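O Bendik Kvam me ligou às sete da manhã pra dizer que o Gemau tinha cancelado o show, e que por isso a gente ia cantar no lugar deles. A gente, no caso, era eu. Ele só sabe dois acordes e tem pavor de público (uma vez desmaiou num batizado!), mas jurou que o salão da Skjelbred comportava 183 pessoas e que todas elas gostavam de bolero.

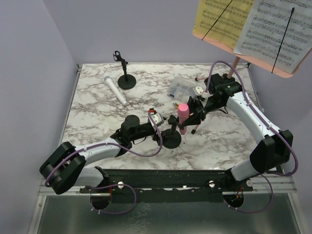

Eu não cantava desde setembro, desde a briga com a Brundirell por causa de uma música chamada "Bastard", que ela dizia ser sobre o marido e eu dizia ser sobre o meu. Fiquei um tempão enrolando, tomei café, liguei pra minha irmã, desliguei antes de ela atender. O microfone branco estava deitado no mármore, ao lado do pedestal preto, e eu fiquei com uma vontade boba de pedir desculpas a ele. Cheguei a ensaiar a primeira frase, bem baixinho, e a voz saiu rouca, mas saiu.

Às nove o Bendik ligou de novo: tinha vendido quase 30 ingressos, e um deles era da Brundirell. Primeira fila! Perguntei se ela sabia quem ia cantar. Ele tossiu, falou do tempo, disse que precisava procurar uns parafusos.
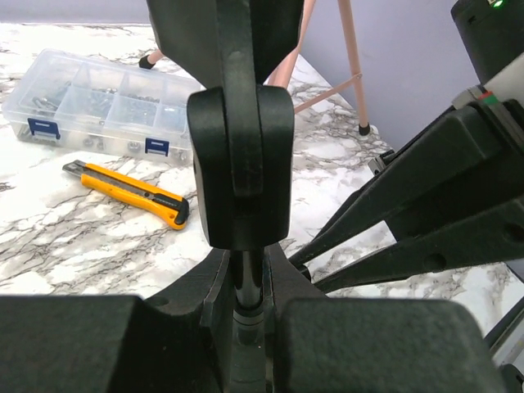 *A caixinha de parafusos, porcas e arruelas, sobre o mármore.*

Mandei ele pôr "Bastard" pra abrir a noite.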